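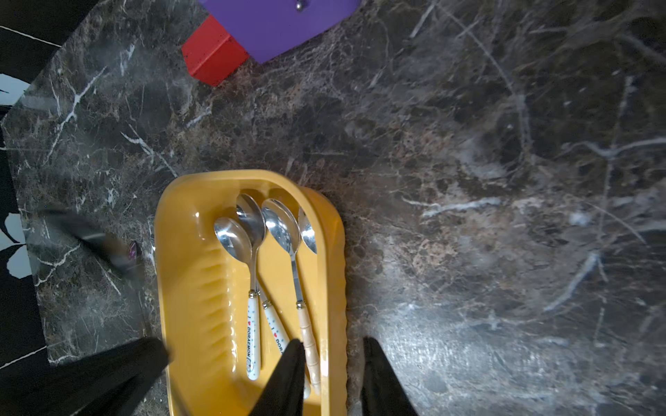 Lurkus 계량 표현 모음 README

집에서 쓰는 레시피에 나오는 양 표현 모아둔 것. 한 술, 반 줌, 자박하게, 눈대중으로 같은 것들. 총 1,503건. 텍스트만 있음, 음성 없음.

원래는 Asilville 주민 요리 모임에서 나눠 갖던 메모였고, 점점 길어져서 표로 옮김. 급하게 정리한 문서라 순서가 좀 왔다갔다함. 고칠 거 보이면 그냥 고쳐주세요.

들어있는 것

entries.csv 본문. 한 줄에 표현 하나
sources.csv 출처 종류 (손글씨 공책, 받아적은 말, 모임 유인물)
units.csv 환산값. 비어 있는 칸 많음
notes.txt 정리하면서 적은 잡다한 메모. 안 읽어도 됨

열 설명 (entries.csv)

id 번호. 중간에 빠진 번호 있음, 지운 항목임. 다시 매기지 말 것
expr 표현 원문. 맞춤법 안 고침. "쬐금", "쪼금", "쪼끔" 다 따로 들어감
head 대표형. 위의 셋은 모두 "조금"
food 무엇을 재는 말인지. 간장, 소금, 멸치, 물, 밀가루 등
kind 도구 / 손 / 상태 / 감 중 하나
ml 환산값이 있을 때만. 없으면 빈칸, 0 아님!!
src 출처 종류 코드
memo 자유 기재

kind 나누는 기준

도구는 숟가락, 국자, 종이컵, 밥공기, 소주잔처럼 물건 이름이 들어가는 경우. "숟갈로 수북이"도 도구. "뚜껑으로 하나"도 도구인데 무슨 뚜껑인지 안 적혀 있으면 ml은 비움.
손은 줌, 꼬집, 움큼, 손가락 마디.
상태는 "잠길 만큼", "자박자박", "되직해질 때까지". 양을 말하는 건지 시간을 말하는 건지 애매한 게 많음. 일단 양으로 읽히면 넣었음.
감은 나머지. "적당히", "간 보면서", "알아서". 제일 많을 줄 알았는데 도구가 더 많았음.

환산에 대해서

제일 많이 물어보는 부분. 큰술, 작은술은 표준 계량스푼 기준으로 값을 넣음. 밥숟가락은 안 넣음. 집집마다 크기가 다르고 깊이도 다름. 같은 "한 숟갈"이 고춧가루냐 물엿이냐에 따라 달라지고, 깎았는지 수북한지도 적는 사람 마음. 그래서 밥숟가락 항목의 ml은 전부 빈칸이고, memo에 "깎아서" "수북" 표시만 남겼음.
국자도 마찬가지. 종이컵은 자판기용이라고 적힌 것만 넣음.
평균 내서 채워 넣지 마세요. 예전 판에서 누가 그렇게 했다가 되돌리는데 한참 걸림. 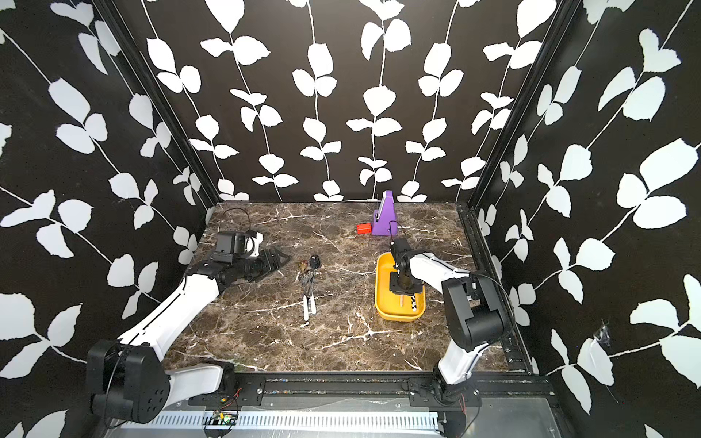 모은 방법

모임 참가자가 자기 집 공책을 가져와서 옮겨 적음. 공책 없는 사람은 만드는 법을 말로 하고 옆사람이 받아적음. 받아적은 쪽은 말끝이 다 정리돼 버린 경우가 있음. 예를 들어 "요만치"가 "이만큼"으로 바뀐 것 같은 항목이 보임. 원래 말을 확인 못 한 건 memo에 "확인x".
손동작으로만 알려준 양은 뺐음. 아쉽지만 적을 방법이 없음.
참여 가구는 12곳이 넘는데 중간에 빠진 집도 있어서 정확한 수는 안 적음. 가구별 구분은 공개판에 없음.

개인정보

이름, 동네, 가족 호칭은 지움. "큰이모가 하던 대로" 같은 건 "[가족]이 하던 대로"로 바꿈. 빠뜨린 게 있으면 바로 연락 바람. 레시피 전체 본문은 안 싣고 양 표현과 앞뒤 몇 낱말만.

검수

한 항목당 2명이 따로 kind를 붙이고 다르면 모여서 정함. 제일 많이 갈린 게 상태와 감 사이. "국물 있게"는 상태로, "국물 좀 있게"도 상태로 통일. "넉넉히"는 감. "물 넉넉히 잠기게"는 상태. 규칙이 깔끔하진 않음.
Mahmoudi 판이라고 돌아다니는 파일은 검수 전 것임. 열 이름이 다르고 head가 없음. 섞어 쓰지 말것.

써도 되는 곳

사전 만들기, 레시피 글에서 양 표현 찾기, 말투 비교, 수업 자료. 다 괜찮음.
영양 계산에는 쓰지 마세요. 소금 "쪼금"을 숫자로 바꿔서 식단 짜면 안됨. 환자식이면 더더욱.

한계

김치, 국, 나물 쪽에 몰려 있음. 빵과 과자는 거의 없음
나이 드신 분들 표현이 많음
사투리 표시는 해 두었지만 지역까지는 안 나눔
중복 아직 있음. 띄어쓰기만 다른 것들
비슷한 말이 한 공책에서 계속 나와서 빈도는 믿을 게 못 됨. 빈도표 만들려면 출처별로 먼저 묶을 것

읽어들일 때

UTF-8, 쉼표 구분. 표현 안에 쉼표가 있으면 큰따옴표로 감쌈. 스프레드시트에서 그냥 열면 "1/2" 가 날짜로 바뀜. 가져오기 메뉴에서 expr 열을 텍스트로 지정하면 괜찮음. 이거 때문에 항목 5개 망가진 적 있음, 지금은 복구됨.

바뀐 점

head 열 추가. kind에서 "기타" 없앰. 종이컵 환산 다시 함. 다음 판은 11월쯤 생각 중인데 Hastbridge 쪽 공책을 옮겨 적는 속도에 달림. 젓갈 항목도 그때 넣을 예정.

받은 의견

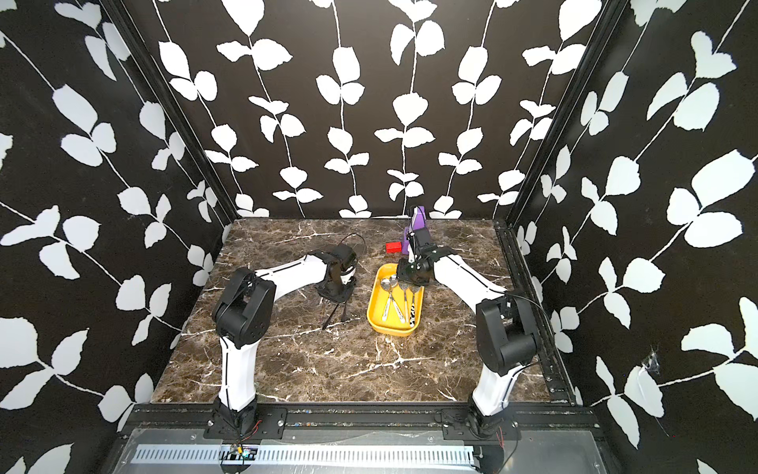

Elaheh Mousavi 의견으로는 "한 꼬집"과 "두 손가락으로 집어서"를 같은 head로 묶은 게 무리라고 함. 앞의 것은 세 손가락으로 집는 집도 많아서 양이 꽤 차이 난다고. 그리고 "간 보면서"는 양이 아니라 순서를 말하는 거 아니냐고도 물음.

꼬집 쪽은 맞는 말 같아서 다음 판에서 나눔. "간 보면서"는 일단 감에 그대로 두고 memo에 "순서?" 표시. 비슷한 항목(맛 봐가며, 싱거우면 더)도 같이 표시해 둘 것.

항목 제보는 표현 원문, 무엇을 재는 말인지, 공책인지 말인지 이렇게만 적어서 보내주면 됨. 맞춤법 고치지 말고 그대로.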